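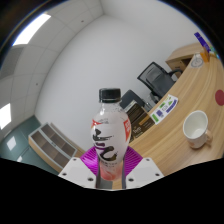 Topic: Storing cling stamps and dies together or apart?

inkypaws
OK ladies and gents, I give up. I've been keeping my cling stamps and the matching dies together in one pocket since I started making cards, and my pockets are now so fat the bins won't close. I just bought the Skarnia floral bundle (three stamp sets, two die sets, and I have no regrets!) and there is no place to put it. Do you split yours up or keep them together? And if you split them, how on earth do you find the matching die when you're in the middle of a card?

kumaresan_b
Split. Dies on magnet sheets, stamps in pockets, same number on both. I have 174 sets and it takes me a few seconds to find anything. The numbering took one long rainy weekend with the label maker.
- Kumaresan Bhat

gluedfingers
Together, always. I tried the number thing and I'd pull out stamp set 40 and then not feel like getting up for die set 40, so I ended up fussy cutting everything with scissors. If they aren't in the same pocket, I won't use them. What size pockets do you have, inky? The Zusau ones come in a wider size with a gusset, and they hold a lot more than you'd think.

inkypaws
Mine are the skinny ones that came with the bin. Didn't know there was a gusset kind!! Going to look.

LakshmiN
I'm with gluedfingers, but I take the acetate backing out and swap it for one sheet of cardstock stamped with the images. Saves a ton of room, plus you can see what's in there. Only thing is you need something for the stamps to stick to, so mine go right on the inside of the pocket.

kumaresan_b
Please don't stick them to the pocket. I did that with a Devadiga alphabet and the plastic went cloudy and the letters picked up a film that hurt the ink coverage. Had to scrub them all with a toothbrush.

LakshmiN
Never had that happen, and mine have been in there for years. Maybe it's the brand of pocket? Mine are Andov, nothing fancy.

kumaresan_b
Could be. I still wouldn't risk it with sets I can't replace.

dinesh.amin
Can I throw a wrench in here? I got rid of half of mine. I had 718 stamps (yes, single stamps, I made a spreadsheet) and I was using the same few sentiments and one fern over and over. Sold a big pile to a card group in May and haven't missed a single one.

gluedfingers
Dinesh, we do not use that kind of language in this forum, lol

inkypaws
Selling is off the table, my husband reads over my shoulder and he'd get ideas. But I like the cardstock thing a lot. Lakshmi, do you stamp the index in black, or in whatever color you usually use?

LakshmiN
Black, always, and I draw a little pencil outline around any image that has a die. So if there's no outline I know not to go digging.

inkypaws
Oh, I'm stealing that. Ordered a pack of the wide pockets too, so I'll start with the florals and see how many fit in one bin before I redo the Christmas stuff.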